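July, late

Up at 5, no reason. Coffee, then the transcript again, the whole Vallosgate hearing from the top. Still can't find where the lawyer says the word "settled." I have it in my notes with a star next to it. Not in the transcript. Either I misheard or the clerk cut it. Need to ring the clerk before noon. Did not ring the clerk before noon.

Bus full. Read Nanna Brøndum's first chapter standing up, one hand on the pole. She was a housing lawyer before she ever filed a story and you can tell, every paragraph has its proof stapled to it. I envy that. I came at this the other way round, learned to write fast and then had to learn what a lien was. Still look up what a lien is.

Samir moved my piece again. Now it runs after the Hetosport one, which he says is "cleaner." Course it's cleaner, it's a shirt sponsor and a late invoice! Mine has 938 pages of filings and a landlord company that changes its name whenever someone knocks. Domus this year. Before that something else, I have it on a card somewhere.

Lunch at the desk. Cheese thing. Called two tenants, one hung up, one talked for ages and then said none of it could be used. Asked if I could at least use the part about the letters. She said she'd think. She won't think, she'll ask her son and he'll say no. Wrote it all down anyway and put OFF RECORD across the top in red so I don't get clever in a month.

Wanted to scream a bit. Went for water instead and stood there.
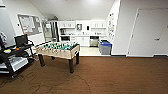
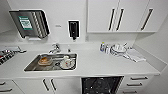
Later, 10 pm

OK so. Clerk called ME. Nice voice, very tired. There's a second transcript, the corrected one, and it went up on a different page of the court site and I've been reading the wrong version for 7 days. Felt sick and happy both. "Settled" is in there. Page 50, near the bottom. The lawyer says the repairs claim was settled and then the judge asks with whom and he says he'd have to check. He'd have to check!! That's the story. That's the top of the story.

Rewrote the opening in the stairwell on my phone. Sent it to Samir, who wrote back "hm" and then ten minutes after "yes ok." From him thats a parade.

Things still to do. Letter to Domus for comment, give them 2 days, not one, or they'll complain about it after. Check the judge's name is spelled the same both places. Get the stamped copy, not the download. Ask legal if we can say "would not say" or if it has to be "did not immediatly say." Pay the phone bill, final notice came.

Wrote a note to Nanna B. through her publisher, asking how she knew when to stop collecting paper and start typing. Haven't sent it. Reads like fan mail. Will look at it tomorrow and probably take out the second half.

Feet hurt. Bed. Alarm for 6, clerk's office opens at 8 and I want to be first at the window.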